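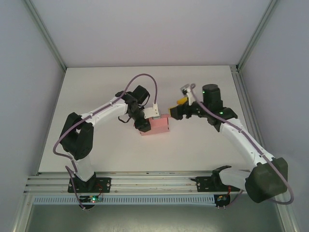 Pink block on the white tabletop (item 2)

BLOCK AND HOLDER WORKING GROUP
Minutes of the December meeting

Meeting opened at 2:10 p.m. Represented: Briteo, Grivix, Naidu, Nitier.

1. Previous minutes
Accepted with one correction. In item 4, "tray" should read "holder" throughout.

2. Block, drawing 1769
Grivix reported on the pink block. The current drawing gives an edge radius but no tolerance on it, and two batches have been supplied with visibly different corners. Grivix will add the tolerance and reissue the drawing. The color stays pink. A request for a second color was withdrawn.

Surface finish was discussed at length. The matte finish is kept. Wiping instructions will state a dry cloth only until Nitier has results for the two cleaning fluids under test.

3. Tabletop
The white top remains the standard surface for placing the block flat. Pale marks are hard to find on it by eye, so inspection will be done with a hand lamp held low. Work order 338 covers a replacement top. Delivery is expected before the next meeting.

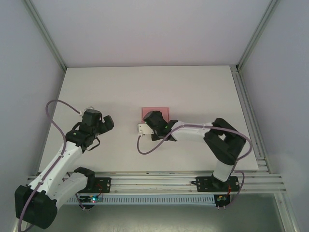 Naidu asked whether a gray top would make the inspection easier and said the pink would still stand out well enough against it. Grivix replied that the white top is written into the test sheet, and a change would mean repeating the flatness checks. Naidu asked that a gray sample be priced anyway. Agreed.

4. Holder
The yellow holder keeps its grid of square pockets. Briteo proposed a small lead-in at the pocket mouth to help when the block is set in upright. Nitier was concerned that this would thin the tops of the ribs. The first order will be 500 pieces without the lead-in. Drawings for both versions are to be circulated. Nitier's quote for the full run, over 3000 pieces, is held until the rib question is closed.
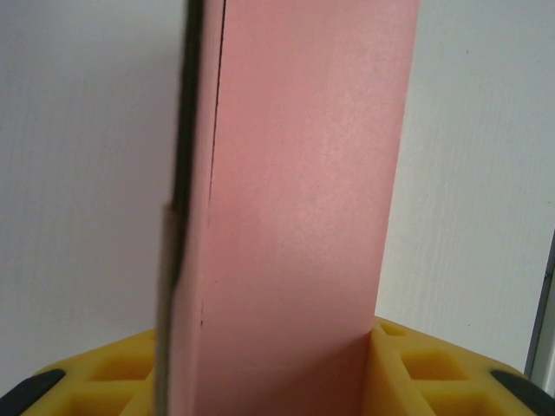
ACTIONS

Grivix: reissue drawing 1769 with edge tolerance.
Nitier: report on cleaning fluids; rib thickness with and without lead-in.
Naidu: price for gray top sample.
Briteo: circulate both holder drawings; follow up on work order 338.

Meeting closed at 3:25 p.m.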